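# Paper handling task for the September showcase - ideas?

**posted in Student Builds / Two-Arm Projects**

**chingwen_liao** wrote:

Hello everyone, and thank you again for all the help in the spring with our wrist cables, the kids still talk about it! Our club at Zokholm has settled on "tidy the desk" for the September showcase. The two arms have to sort out a messy desk full of papers, get the loose sheets into a pile and finish with the clipboard folder closed. I have 18 students this year, and over the summer the ones who could make it have been recording practice runs by hand control so the policy has something to learn from. We're at 106 runs as of 30 July 2021, and I promised them we'd stop and ask for advice before doing any more.

My worry is that we've made the desk too hard. The students voted for real clutter, so there's a drawing sheet overlapping a plain sheet, another printed page toward the back, a book with a very colorful cover, and the open folder right in the middle of everything. They're so proud of it and I don't want to be the one who takes it all away (I've been that teacher before, and it was a long week).

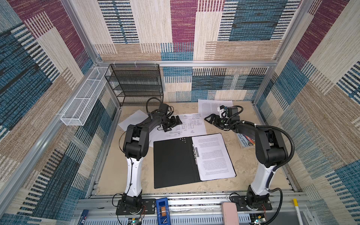 *2 min read · 5 replies*

The left arm has the black gripper and the right one has the white housing with the angular fingers, and we've been giving most of the paper lifting to the right. Does that sound sensible to you all? And would you start with the drawings or with the folder?

---

**homik_fan** wrote:

What a lovely project, and please tell the students so! I'd start with the folder. Once it's closed you have a nice firm object in the middle of the table and a lot less white paper confusing the camera. Our team did a napkin task last year and spent ages on the order of the steps before we noticed that doing the big thing first made all the small things easier.

---

**Cleiton Cordeiro** wrote:

I'm going to disagree with homik_fan, in a friendly way. If you swing that cover over first you may well drag the drawing sheet along with it, and then every run starts its second half from a different mess. Drawings first, then the plain sheet under them, and the folder last. It's slower but your runs will look more alike, and with 106 of them that matters a great deal more than it would if you had 2000.

Also, I'd leave the book out until the rest works. Lifting paper and pushing a book are such different motions.

---

**homik_fan** wrote:

Fair point about dragging, though I'd say a bit of variety in the runs is good for them! We trained on very neat ones and the arms got lost the moment a napkin was crooked. I do agree about the book.

---

**stoica_bench** wrote:

Marbled tabletop and patterned walls, you're braver than we were. We hung a plain gray sheet behind ours and never looked back, but I know people who swear by a busy background, so take that as one person's habit.

For the paper itself, try having one arm hold a corner down while the other slides the sheet toward the front rail, and pinch it there. Picking a flat page straight up off a hard table was miserable for us. And move the pencil case and the marker away from the rail before you record, please! We lost an afternoon to a runaway glue stick.

---

**chingwen_liao** wrote:

Oh, these are wonderful, thank you. I read the whole thread out loud to the group and it split them right down the middle, so we're going to record a small batch Cleiton's way and a small batch folder first, and compare. The book is coming out for now (there was some grumbling). The walls are staying, I'm afraid - the students picked that fabric themselves and they won't hear a word against it.

We'll try the corner trick at our next meeting, and I'll put the new runs in our Hoststead folder so anyone who's curious can have a look. If somebody has a good way of marking where the sheets should start each time without leaving tape all over the table, I'd love to hear it.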